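Category: Hands & Nails

So I finally finished the tube of Akum hand cream I started when the heat came on, and I have opinions! It's thick, almost like a balm, and smells faintly of oats. I put it on before bed and my knuckles have stopped cracking (the left thumb is still a holdout, but that thumb is always trouble).
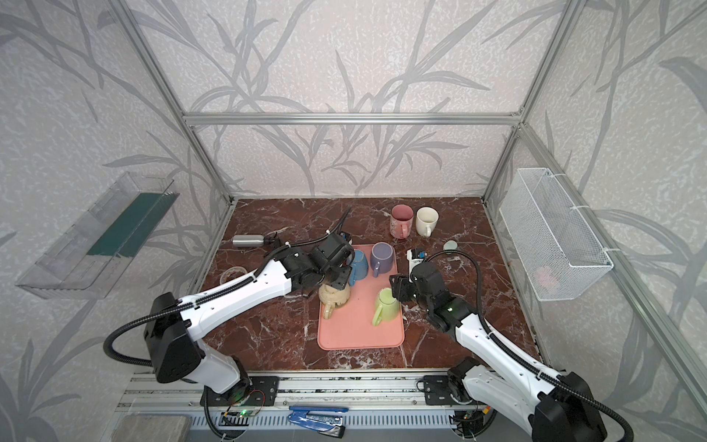

The Multon one I tried before it was lighter and sank in faster, which I liked for typing, but I was reapplying all day long. If you wash your hands a lot, go with Akum. If you hate feeling greasy, get Multon and keep it in your coat pocket.

Next up is the cuticle oil from Brunetti. I've only used it twice, so ask me again in December!

11/26/25 | 90 likes | 8 comments

Questions? Just reply to this email. | Back to top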